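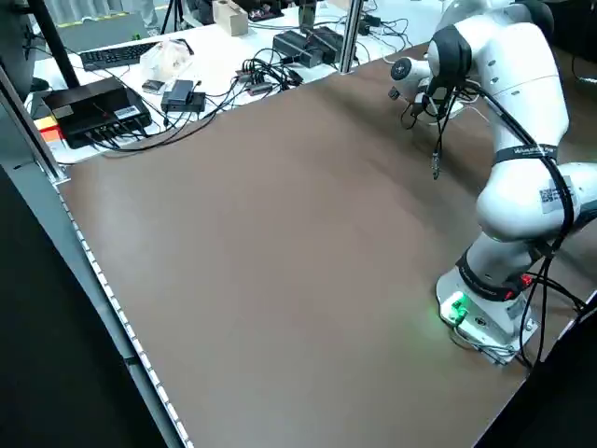 The arm on its table, with the cables run down to the base.

Review: a robot arm tries the chores, and the plug socket is the hard one

By Unnur Mogensen

Print this article | E-mail this article

Every spring the same claim comes round, that a machine will be doing our housework before long. I have reviewed kitchen gadgets and workshop tools for long enough to be wary of it. In March I spent time with a table-mounted robot arm set up to do small household jobs, running control software called Momeo from a firm called Ingvarsson. The question for this review is a plain one. Would you want this in your house, or on your shop floor, yet?

The short answer is no for the house and maybe for the floor. The long answer depends a good deal on what you ask it to do.

What you get

The arm is white, with several joints, and it stands on a square base with a small green light on the front. It is smaller than the machines you see in films about car plants, but it is still not something you would put next to the toaster. It needs a solid table and a clear space to swing in. It also needs somewhere for the cables to go, and there are plenty of those. Some run along the arm itself, and the equipment on the bench behind has its own tangle. If you dislike the wires behind your television you will not enjoy this.

The hand is a simple gripper with two flat black fingers. There is no thumb and no palm. Anything it does, it does by pinching.

Momeo is the part you deal with day to day. You pick a job from a list, check the work area and press start. I found the menus clear and the manual poor. The manual has a long chapter on user accounts and a single page on what to do when the arm stops halfway through a job, and I needed the second far more often.

The jobs

I kept to work that most people do without thinking. Folding a tea towel came first. The arm managed a fold in half that I would accept from a child. A second fold was beyond it most of the time, as the corner tended to slip out before the fingers closed properly.

Putting cutlery into a tray went better. Forks and spoons landed in the right slots if they had been laid out with space between them. In a heap, as they come out of a dishwasher, they defeated it. Wiping the table was the best of the lot. It covers the whole area, it does not get bored, and it presses evenly. It does not know when a mark has come off, so it wipes the clean parts as long as the dirty ones.

Then there is plugging something in, which I had put down as an easy one. It is the job I ended up watching most closely. The plug has to be held square, turned to match the slots, lined up to within a hair and then pushed, and all the while the strip would like to slide away from you. People do most of this by feel. We put the pins roughly where they should go and wriggle. The arm has to find the opening first, and its own fingers get in the way of the view as it comes close.

A strip with several outlets makes things worse. Two-pin and three-pin openings sit close together on the same face, and a finger's width either way is the wrong socket. A soft surface underneath does not help, because cloth can move and crease when the strip is pushed.
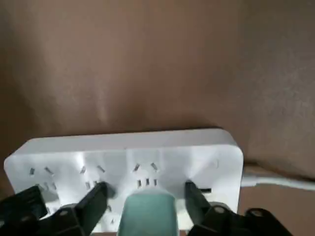 Speed and patience

You will need the second. A job I would finish in a few seconds took the arm long enough for me to go and fill the kettle. My longest wait for a single plug, with all the retries, was 33 minutes, and I stopped it there. It had made no mess and broken nothing, which counts for something, but I had wanted a lamp on.

It is steady, though. Once a job is set up well it repeats it without complaint, and I was happy to turn to other work at the same bench. I would not leave it running in an empty room.

On the shop floor

Here the case is stronger. A friend's packing firm in Rusgate has people who do one small action all day, with the same part arriving in the same place. That suits an arm like this. Fix the strip down, present every plug the same way up, and most of the difficulty goes. Of course, a simpler and cheaper machine may do it too, and I would price that first.

At home nothing arrives in the same place. The tea towel is behind the door and the fork is under a plate.

Cost

The supplier in Brirnby quoted me £2,928 for the arm and gripper on a refurbished basis, and £1,768 a year for the software with support. The table is extra. For that money you could pay a good cleaner for a fair part of the year, and the cleaner can also climb stairs.

Verdict

Good at wiping, fair at sorting, poor at folding and slow with a plug. Small workshops with a dull, fixed task should ask for a trial. Households should wait. I will look at it again when the gripper has some sense of touch, as that seems to me the thing it lacks most.

Score: 3 out of 5 for a workshop, 1 out of 5 for a home.

Print this article | E-mail this article

Comments

gatepost_len
Fair review. We had an arm on trial at work for putting connectors together and it was the same story. Fine in a jig, hopeless out of one. The jig took us longer to make than everything else.

Marion T
I can't get a plug in behind the sofa either, so I have some sympathy. Does it do fitted sheets?

Unnur Mogensen
Marion, I didn't try one. After the tea towel I wouldn't hold out much hope.

oldbenchhand
You don't say how noisy it is. That matters if you have to sit beside it all day.

Unnur Mogensen
A low whine when it moves, quieter than my fridge. The radio covers it.

P. Wick
£1,768 a year for software is daft. I'd want it to do the ironing for that.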